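Inicio Revista Tecnología Opinión Suscríbete

31 de octubre de 2018
Por Nuria Kassa

Confieso que llegué a Larkside pensando que las normas de seguridad para robots eran cosa de abogados. ¡Qué va! Me senté con Dionysis Makris, que lleva desde agosto redactando la guía de buenas prácticas del taller, y a la media hora ya estaba yo discutiendo con él por una coma.

La guía tiene casi 75 páginas (me las leí, sí, con mucho café) y la regla que más guerra da es la 2: antes de cada tarea, la pinza se queda abierta y vacía, en una zona despejada de la mesa. Parece una tontería hasta que hay un sándwich o unas latas a cada lado.

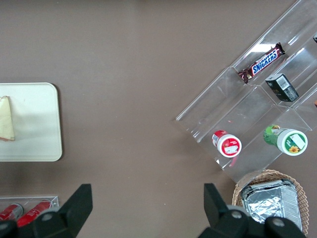
Con la comida, además, Dionysis se pone muy serio. Lo que va sin envolver se coge con utensilio, jamás con los dedos de la pinza, y lo envasado se agarra por donde no se aplaste. Yo le dije que una chocolatina aguanta lo que le echen, y me miró fatal.

En Darent, me cuenta, prefieren apuntarlo todo: 892 incidencias en su registro, casi todas por objetos mal colocados al empezar. A mí me parece una lectura estupenda para el tren, aunque reconozco que mis gustos son raros. La próxima versión de la guía sigue en revisión y la coma, de momento, se queda.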